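The Price of a Pangolin Walk

The brochure for the Bundari reserve promises visitors a morning "alongside the rangers who are bringing the pangolin back." It costs a good deal more than a night at most of the lodges on the Prurbridge road, and it sells out by May. I went, I paid, and I saw half of a pangolin, the back half, going into a hole.

I have no complaint about that. Pangolins are shy and mostly out at night, and anybody who wants a guaranteed sighting should stay home with a nature film. My complaint is with the words "bringing back."

The reserve says its animals are recovering. Ask how it knows and you are handed a leaflet with the number 1211 on it, in large type. Read the small type and you learn that this is a count of burrows. One pangolin may use several burrows in a season. Other animals move into the old ones. A warthog is perfectly happy in a hole it did not dig, and so are porcupines.

I asked whether anyone had counted the animals themselves. Trikton, the company that runs the walks and pays for the patrols, told me a survey was "under way." It said the same thing to a local paper two years ago.
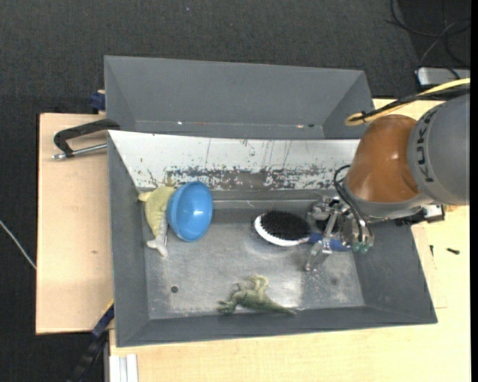

There is real work being done. The Farah side of the reserve has 36 rangers, most of them hired from villages within walking distance, and they pull up snares every week. I spent an afternoon with four of them and came away tired and impressed. They get paid on time, which wasn't the case before the walks began. If you told me the money had bought fewer snares, I would believe you.

But fewer snares is a claim about snares. Pangolins are usually taken by hand, by someone who finds one and picks it up. It rolls into a ball -- a fine defense against a lion -- and goes into a sack. A snare patrol doesn't do much about that.

What might help is dull and hard to sell: night patrols, a tip line people trust, tags on enough animals to see which ones are still alive a year later. Trikton says tags are too expensive. The new visitor center, with its gift shop, opens next season.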